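Keeping the Gripper Honest: Housekeeping Rules Come to the Small Robot Cell

Industrial robot cells have had written procedures for decades. The benchtop arm, bought out of a department budget and run by whoever is free, mostly has not. Villau, a contract test house with 80 small arms on two floors, spent last winter writing the rules it had been working without. The result is a five-page document that its engineers call the bench code.

The code is narrow by design. Risk assessment, speed limits and emergency stops are covered by the site's existing safety file. The bench code deals with the condition of the tool and the surface under it, two items that operators at Villau had been judging by eye.

"Two people could look at the same gripper and one would sign it off," says Cathal Ó Gríofa, who edited the text. "We wanted the sign-off to mean one thing."

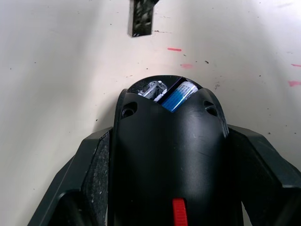 Inspection under the code starts at the tool and moves outward. The operator opens the fingers fully, parks the arm over the table and checks fasteners, pads and cable routing in a fixed order. Any housing with an opening gets a separate line on the sheet. Where a ribbon cable is exposed at the nose, as with the blue one next to the white and silver part, the operator looks for creases and contact with the rim. Scuffs on the outer shell are recorded but do not stop work. A speckled pad is checked for lifting along its full length. The tabletop comes last: pink smudges and dark specks both go down as surface contamination, and the table is wiped before the first run.

Pads are replaced at 2000 cycles regardless of appearance. That figure drew the most objections. Huiling Lei, who runs the upper floor, argued for replacement on measured slip, and her trial set reached 2223 cycles before grip force fell outside tolerance. The limit stayed where it was – the margin was considered cheap – but her slip test was added as an annex.

Suppliers have started to ask for copies. Brurinix, which builds fixtures for the cells, now ships each one with a blank inspection sheet. A smaller shop in Asemthorpe has adopted the surface rules and left out the cycle limit, as its arms run too few jobs to reach it.

The next revision is due in October. It will cover spare fingers, which at present are stored in unlabeled drawers on both floors.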